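# Stulell practice bench: working rules for robot-assisted PC strip-down

The Stulell is a bench kit for taking desktop computers apart with a robot arm and a person working side by side. It is supplied by Besemport to repair shops, colleges and refurbishers. This page covers the rules that come with the kit. The parts list and prices are on a separate sheet.

The rules were written by Rafia Mirani and revised in April by Yamuna Nambiar, after the first sites had sent in their comments. They sit alongside your own risk assessment and don't replace it.

## What the bench is for

- Desktop towers laid on their side with the side panel off
- Drives, memory and cabling that can be reached from above
- One tower at a time, one operator at a time

Laptops, all-in-one machines and anything with a swollen battery are outside its scope. So is work inside a power supply unit, which stays closed at all times.

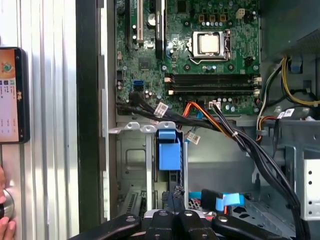 ## Before any power goes to the arm

1. Unplug the tower from the mains and hold its power button in for 30 seconds.
2. Lay it on the slatted table with the open side up. It must not rock.
3. Check the rim of the case for burrs and bent metal.
4. Move loose cables out of the approach path, or note where they are on the job card.
5. Put on the wrist strap and clip it to the table earth point.

Do step 4 even on machines you know well. Most of the faults reported to us in the first year were snagged cables, and most of those were SATA leads crossing a drive bay. A cable that can't be moved is treated as a fixed obstacle and the approach is set from the other side.

## Hands and the working area

Fingers may be inside or near the case only when the arm is in hand-guided or reduced-speed mode. The operator says which mode is active before reaching in, and says it out loud if there is a second person in the room. In automatic mode everyone stays behind the floor line.

Sleeves are rolled or buttoned. No lanyards, no rings. Gloves are a site decision — thin nitrile is fine, woven gloves are not allowed near the gripper joints.

ISO 10218 and ISO/TS 15066 are the documents to read for collaborative working. Contact force limits must be checked on your own bench with your own fingers fitted to the gripper, and the result kept with the machine. 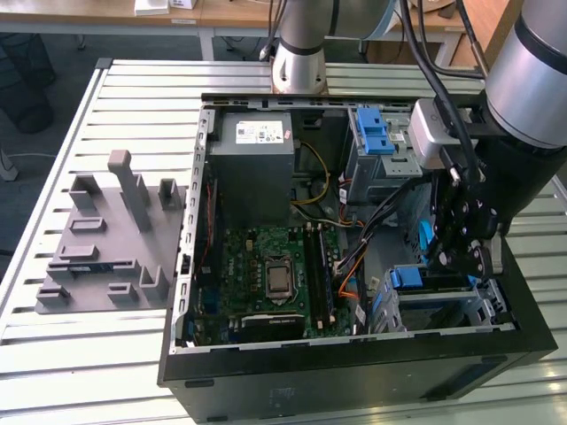 ## Approaching a component

The last 40 mm of any downward move is made at reduced speed. The gripper opens above the part and never while it is between two parts. Release latches, tabs and levers are worked in the direction they were made to travel; if one doesn't give, stop and let the operator free it by hand. Two attempts is the limit. A third is logged as a fault even if the part comes out.

Memory and processors are handled by their edges only. Expansion cards are supported along their length, and the slot catch is checked by eye before lifting.

## Fixture plates

Plates are printed to suit the parts you handle most. The standard one is the Dallell pattern, with uprights and low slots. A few points on looking after them:

- Fix the plate so it can't slide, and re-teach the positions whenever it has been moved.
- Check the slots for wear once a month. Replace the plate if a part leans in its slot.
- Keep the space beside the uprights clear. Nothing else is stored on the plate.

A hard drive goes into its slot upright and is held until it is fully seated. Only then do the fingers open. Dropped drives go in the quarantine tray, whatever they look like, and don't go back to stock.

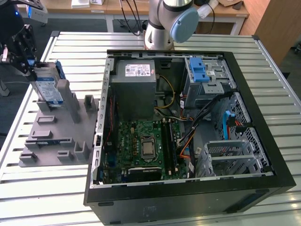

## Records

Each job card carries the operator's name, the mode used, any stops and the asset number of the tower. Drives are logged separately so the data-wiping team can match them up. Cards are kept for 3 years.

Sites using Jacobs scheduling software can fill in the card on screen. The paper version is still accepted, and the fields are in the same order.

## Training and supply

Operators need some 2 hours on the bench with a trained colleague before working alone, and a short refresher after any change to the gripper or the plate. Besemport can send a trainer for the first session. The rules are supplied as a bound copy and as a wall sheet, and replacements can be ordered with spare plates.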